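We use cookies to keep you signed in and to count visits. Accept all / Manage settings

Tralus Bench Notes
Thu 9 April

Equipment budget season. I have a spreadsheet, a cold coffee and a number from above that I'm told is "generous." A thread.

Option one is the Gonis arm. Lovely arm. The quote runs to 17 pages and the price is on the last one, like a horror movie.

Option two is more hand-held grippers. No arm, no safety cage, no installer. You supply the human, who is already on payroll and complains in plain English.

We have one pair now. I asked for 2 more. Finance asked if people could "share." They could also share shoes.

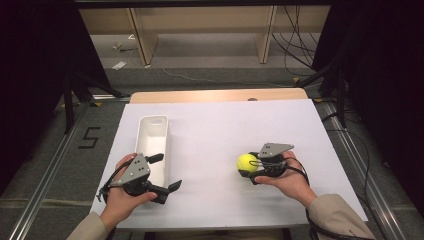

Tennis ball in the right gripper, bin on the left. Capital equipment at work.

Faltis wants $1,000 per gripper and calls the mounting plate "included." Good. I'd hate to see it sold separately, like the charger.

The charger is sold separately. $139.

Karagiannis came in cheaper, but delivery is July. They didn't say which July – I've written back to check.

Things I forgot to budget for last year: spare finger pads, cables, more cables, a decent table, something to put the cables in.

Things I budgeted for last year and never bought: training. We learned by dropping stuff.

Tennis balls go under "consumables," by the way. I tried "test objects" and got a form. Consumables goes straight through.

Current plan: Faltis grippers now, Gonis arm next year, charger out of the snack fund. Submitting tonight before anyone adds a column.

Update: someone added a column. It's called "Justification."

Get Bench Notes by email. Enter your address to subscribe.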